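Ticket 2516: Door episodes marked "success" that I would not call successes

Project: Okska door set (simulated)
Component: episode recorder, success check
Status: Open, reopened once
Priority: Medium (reporter disagrees)
Opened: May 29, 2018

Summary

The recorder says we have 2,516 good door-opening episodes. I pulled 112 of them and watched every one to the end. In 17 the door is open at the end and the arm had little or nothing to do with it. These are going into the training set as examples of how to open a door. I would like them out before anyone trains on them again, and I would like to know why the check lets them through.

What was expected

An episode counts as a success if the gripper takes the knob, turns it, and moves the door past the target angle. That is what the task sheet says.

What happens

An episode counts as a success if the door is past the target angle on the last step. That is what the code says. The knob is not mentioned anywhere in the check. I read it twice because I assumed I had missed a file.

Steps to reproduce

1. Load the Okska apartment with the default seed list.
2. Start a scripted run, with no operator on the controller.
3. Let the arm time out without sending it a command.
4. Look at the result line. On some seeds it reads success = true.

Setup

Simulator build: Bouazza nightly
Scene pack: Futonent interiors, stock materials
Controller: teleop for the first batch, scripted for the rest
Episode length: default

First reply from the scene side

"Works as intended. The door starts slightly ajar on some seeds to add variety. Please check your threshold."

Reply to the above

I checked it. The threshold is the one shipped with the scene pack. If a door can start past the number that means "opened," then the variety is being added to the wrong place. I am also not convinced this covers all 17. In several of them the door is shut on the first step and swings later with the gripper well short of it.

Second reply from the scene side

"Could be contact with the base or forearm. Doors are light. A bump would do it and a bump is still a valid strategy."

Reply to the above

A bump is a fine strategy for a door with no latch. These doors have a knob, the knob has a joint, and the joint is supposed to hold the latch. If a bump opens it then the latch is not holding. Please don't close this as a labeling question until somebody has looked at the latch.

Log of what I tried

Turned off the randomized start angle. The number of odd successes went down. It did not go to zero, so the first explanation is part of the answer at best.

Raised the hinge friction. The doors moved more slowly. The same seeds still passed, only later in the episode. I put the value back.

Printed contact pairs for every step. This took most of an afternoon and the output is enormous. On two of the seeds there is no contact between any arm link and the door before it starts to move. There is a contact between the door and its own frame on the very first step, on the hinge side. The solver seems to be pushing the two apart, and the door goes where it can. I say "seems" because I have not proven it and I have seen this simulator blamed for things that were our fault.

Checked the wrist view on the seeds I was unsure of. I went in hoping the pictures would settle it. They help less than I wanted. With the door partly open, the brass knob in plain sight and the fingers low in the right corner, the view agrees with "just let go" and equally well with "never touched it." Any labeler working from single views will be guessing, and I include myself.

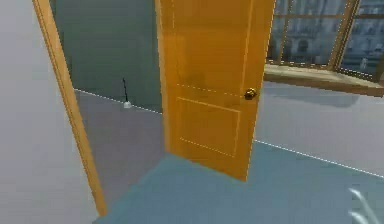
Proposed fix

Replace the one-line check with three conditions, all of them required:

- The door starts below the target angle, with a margin.
- The gripper is in contact with the knob for some minimum stretch of steps before the hinge moves.
- The door is past the target angle at the end.

The second condition will throw out honest bumps. I can live with that. If the team wants bumps, record them as a separate task with a separate name.

I am against the other suggestion in the thread, which was to train a small classifier on the final views and let it filter the set. It would learn from the same labels we are arguing over. The Drurkow drawers batch was cleaned that way last December and I still find drawers in it that were open from the start.

Objections received, and answers

"We will lose data." We will lose rows. Whether they were data is what this ticket is asking.

"The policy trained fine on the full set." It was scored with the same check. Run it again with the new one and post the result – good or bad – and I will read it.

"Operators can flag bad episodes by hand." They could have all along. The flag column is empty for the whole teleop batch.

Still open

- Overlap between the door and the frame on the first step. Assigned to the scene side, no date.
- Whether the latch joint is loaded at all in the nightly build. I found the entry in the scene file but could not find the line that reads it.
- Rerun of the check over all 2,516. The script is ready and attached. It only needs the stored joint states, so nothing has to be rendered again.
- What to do with the checkpoint already trained on this set. My vote is to mark it as unverified and keep it out of comparisons.

Last update

Status changed from Resolved back to Open by the reporter. The attached patch moved the threshold up a little. I ran the reproduction steps again with the patch applied and 2 of the seeds still return success with no command sent.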